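Speaker notes — Folding knits for the packing bench
Frauke Wegener, Clotamwood

Slide 1. Title. Keep it short, straight to the problem.

Slide 2. Scope. Knit items only, single layer or tubular. Wovens were covered in the Zidberg session in May and are not repeated.

Slide 3. Why knits fold badly. A ribbed knit stretches across the rib and hardly at all along it. Pull one corner and the opposite edge moves late, or curls. State the definition used in the rest of the talk: a fold is acceptable when the edges lie parallel and no layer is trapped inside another.

Slide 4. Starting condition. Pause here. Let people look before speaking.

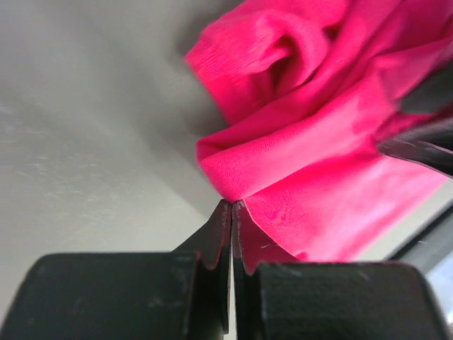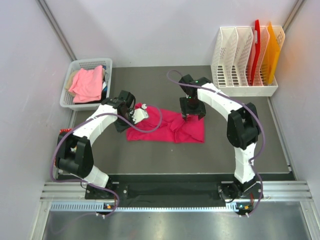 Slide 5. Order of work. Find two neighboring corners. Lift, let the cloth hang, lower the far edge first. Flatten from the center outward. Only then make the first fold, parallel to the rib. Second fold across it.

Slide 6. Common faults.
Rolled edge — open it before folding; pressing it flat sets a crease.
Trapped layer — go back to the corners. Do not tug from the side.
Skewed rectangle — usually the first fold was made against the rib.

Slide 7. Figures from the Gilmartin bench. 2766 folds logged, in batches of 500 with one short batch at the end. Target time per item is 49 seconds. Mention that the timer starts at first contact with the cloth and includes flattening.

Slide 8. Turning the stack. Rotate every second item 90 degrees so the thick edges do not build up on one side. Ident labels face out, on the short edge.

Slide 9. Questions. If asked about fleece: separate procedure, still in draft.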